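In praise of the public lido in cold weather

I swam six lengths at Herkcombe one morning in September, in water that made my teeth ache, and I've been boring people about it ever since. So I may as well bore a few more, because I think the outdoor pool is one of the best things a town can own, and I think we are wrong to lock it up at the end of August as if swimming were a kind of ice cream.

Most lidos in this country keep a season that was set by somebody's grandfather. The gates open when the schools are thinking about exams and close when the schools go back. In between, the weather does what it likes. I have stood in a queue in the rain in July with a hundred cheerful, shivering people, and I have walked past the same gates on a golden autumn afternoon and found a chain on them. The water was still in there! You could see it through the railings, perfectly good, with leaves on it.

Herkcombe used to be like that. Two winters ago it stayed open as an experiment, with shorter hours and one lane roped off for people who wanted to go slowly. The council expected a handful of die-hards. The first winter brought 3,282 swims through the turnstile and the second brought 3,479, and if those don't sound like huge numbers, remember that every one of them is a person who got out of a warm bed and paid to be cold.

Who are they?

I had pictured a certain type. You know the one: lean, silent, fond of talking about their heart rate (so perhaps not that silent). There are a few of those, and good luck to them. But the person who taught me how to get in without yelping was Nazanin Rashti, a retired bus driver who wears a bobble hat the whole way round and sings under her breath. She told me to breathe out as the water reached my ribs, and to keep breathing out until I felt silly. It works beautifully. She also told me to bring a hot water bottle and wrap my socks round it before I went in, and I would now put that piece of advice above anything I learnt at university.

There are new parents with one hour to themselves. There are teenagers who come in pairs and scream, and stay in longer than anyone. There's a man who does two widths, gets out, and drinks an entire flask of soup on the bench by the footbath. Nobody looks at what anybody else is wearing, as we are all too busy trying to do up buttons with fingers that have stopped taking orders.

The money question

It's a fair question and I don't want to skip over it. A pool in winter needs lifeguards, lights and somebody to test the water, and a town with holes in its roads will ask why. When Boltosbridge talked about following Herkcombe's lead, the letters page filled up with people asking exactly that, and they weren't being mean. They had looked at the price of everything else.

My answer is that the pool is already there. The big costs went into the ground long ago: the tank, the pipes, the changing rooms, the wall that keeps the wind off. Leaving it shut doesn't make it free. Paint still peels and pumps still seize up, and Henrike Fuchs, who managed Boltosbridge's pool for years, told me that the spring repairs were always worse after a winter when the place had been left completely alone. An unheated pool needs no boiler for the water, either. You're selling people the weather, and they'll thank you for it.

I'd also ask what else a town offers in the dark months that costs less than a sandwich, needs no booking, and gets you talking to strangers. The library, yes, and bless it. After that my list gets short quite quickly.
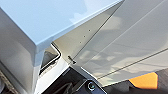 What I would like to see

Nothing grand. I don't want saunas shaped like barrels, or a members' app, or a café that only does flat whites. I'd like four mornings a week with the gates open at seven, and a slow lane. A hook for every towel would be nice, and a bench under cover, and a board with the temperature chalked on it so that we can all gasp at it together. If the showers are warm, wonderful. If they aren't, put up a sign and we'll come anyway.

And I'd like it to be allowed to be a bit scruffy. The pools I love have odd tiles where the old ones ran out and a clock that runs fast — Herkcombe's does, and it has saved me from being late for work more than once. Every time somebody proposes a gleaming new leisure centre with a wave machine, I think of how many winters of plain cold water the same money would buy.

If you have a lido near you, go and look through the railings this autumn. Then write to whoever holds the key and ask them, nicely, what it would take. I did mine on a postcard, and I got a reply in two weeks.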